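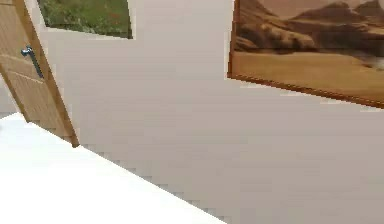

*Interior door with metal lever handle.*

**Pillska rebuilds the auction house in Hirnus, apologizes to everyone who bought the same turnip twice**

FOR RELEASE MONDAY, 10 A.M.

Pillska, the studio behind the online role-playing game Hirnus, will replace the game's auction house in September with a free update called Drukura. The old auction house has been in service since launch and has been described by players in terms the studio's legal adviser has asked us to leave out.

Drukura brings one shared market to all 13 servers. Until now each server has run its own, which meant that a bronze fishing hook could be worthless on one and cost as much as a horse on the next. Some players made a good living out of the difference by moving characters back and forth. The studio wishes them well in their new careers.

"We looked at the old code and decided to be brave," said Jingyi Cao, lead designer on Hirnus. "Then we looked at it some more and decided to start over."

The update closes 917 player tickets, nearly 120 of which concern the search box. Searching for "iron" will now return iron. It will no longer return environments, irony potions or the character named Ironpants, who was never for sale.

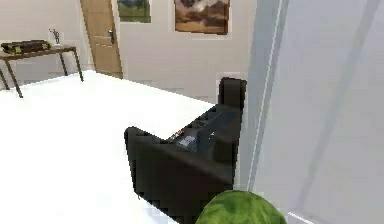 Listings will stay up for a full week instead of vanishing at the daily reset, and sellers will be able to change a price without pulling the item and paying the fee again. Buyers can place standing orders, so a guild that needs a steady supply of lamp oil can say so once and go do something else. Gold from a sale will arrive in the mailbox straight away. The old delay was meant to suggest a courier on a long mountain road — players were not charmed.

Fees have changed as well. The listing fee is gone. A small cut is taken when an item sells, and it is shown before you confirm. Wanting Mao, who runs the game's economy team, expects prices on common goods to swing hard for the first few days.

"There are people sitting on mountains of goose feathers," said Mao. "They know who they are. So do we, we have the database."

Drukura also adds a price history chart to every item that can be traded. The chart begins on the day the update goes live, as the old records turned out to disagree with each other and, on one server, with arithmetic.

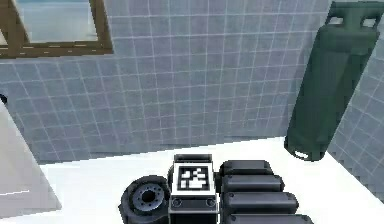 *Reading time: 2 minutes*

**Moving day**

All servers will go offline on the morning of the update. Unsold items will be mailed back to their owners with the listing fee refunded. Anyone with a full mailbox should empty it first, and anyone who has been using the mailbox as a bank vault should have a think.

Rare mounts, guild banners and anything bound to a character stay off the market, as before. Pan, the companion app, will show listings and standing orders from launch day, but buying through the app comes in a later patch.

"I'd love to give a date for that," said Jinfeng Long, who leads work on Pan. "I gave one last time."

**About Pillska**

Pillska makes Hirnus and the app that goes with it. The studio has shipped one game and intends to keep shipping it.

**Press contact:** Anqi Fang, Pillska press desk. Review accounts are available on request and come with a modest amount of gold and no goose feathers.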